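Household > Care and Cleaning > Small Valuables

Print this page | E-mail this page

Looking after everyday jewellery at home

Most jewellery that comes to harm does so in a drawer or beside a sink. Very little of it is damaged while it is being worn. A few habits will keep ordinary pieces in good order for years, and none of them needs special equipment.

Before you start

Clear a table near a window and lay down a towel or an old piece of fleece. Small parts don't bounce on it and won't roll far. Put the plug in if you are anywhere near a basin. Have ready a bowl, mild washing-up liquid, a soft baby toothbrush, two lint-free cloths and a saucer for anything that comes loose.

Sort the pieces by material first. Plain metal can go in one group, set stones in another, and pearls, shell, amber and anything strung on thread in a third. The third group never goes in the bowl.

Plain silver and gold

Mix a few drops of washing-up liquid into warm water and soak for 5 minutes. Brush gently along the metal, including the inside of bands, where soap and hand cream build up. Rinse in a second bowl of clean water, pat dry and leave on the cloth until the hinges and clasps have dried out as well.

Light tarnish comes off with a silver cloth. Rub in straight lines, up and down the length of the piece. Rubbing in circles leaves fine swirls that show on flat surfaces. Don't wash the silver cloth, even when it has gone black, as the polish is in the fabric. Replace it when it stops working.

Avoid toothpaste. It is often recommended and it scratches. The foil and bicarbonate of soda bath does shift heavy tarnish, but it also strips the darkened detail from engraved or oxidised pieces, so keep it for plain chains.

Plated pieces

Wipe with a damp cloth and dry straight away. Polishing wears the plating thin, first at the edges and then on the inside of the band. Once the base metal shows, the only cure is replating, and on a cheap piece that will cost more than it did.

Stones

Check each setting before it gets wet. Hold the piece close to your ear and tap it lightly with a fingernail. A rattle means a loose stone, and it should go to a repairer before you clean it. Opals, turquoise and emeralds should only be wiped. Glued stones, common in costume pieces, will drop out if they are soaked.

Pearls and beads

Wipe pearls with a soft, barely damp cloth each time you take them off. Scent and hairspray dull the surface, so put pearls on last when dressing. Lay them flat to dry. If you can see gaps opening between the beads, or the thread looks grey and furry, have them restrung.

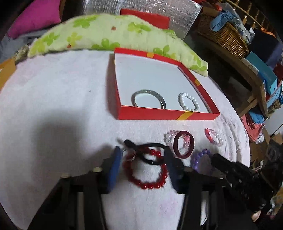 Elastic bracelets lose their stretch whether they are worn or not. Roll them over the hand and avoid pulling them wide. Expect to replace the elastic every 3 years or so if the bracelet is worn often. A dab of clear glue on the knot, left overnight, will stop it slipping.

Storing

Keep pieces apart. Metal scratches pearls, and harder stones scratch nearly everything. Small card boxes are fine for things worn now and then, one or two items to a box, with a scrap of soft cloth between them. Fasten chains before putting them away, or thread them through a drinking straw to stop them knotting.

Silver keeps best in a closed bag with the air pressed out. Pearls should not be sealed in plastic, as they need a little moisture. Keep everything out of the bathroom and away from radiators. Don't use rubber bands, which mark silver badly.

Untangling a chain

Lay the knot on a saucer, add a drop of baby oil and work it open with two sewing pins. Wash the chain afterwards in soapy water.

Related pages
Cleaning a hairbrush
Getting candle wax out of a tablecloth
Lining drawers with paper
Mending a broken zip
35 uses for an old pillowcase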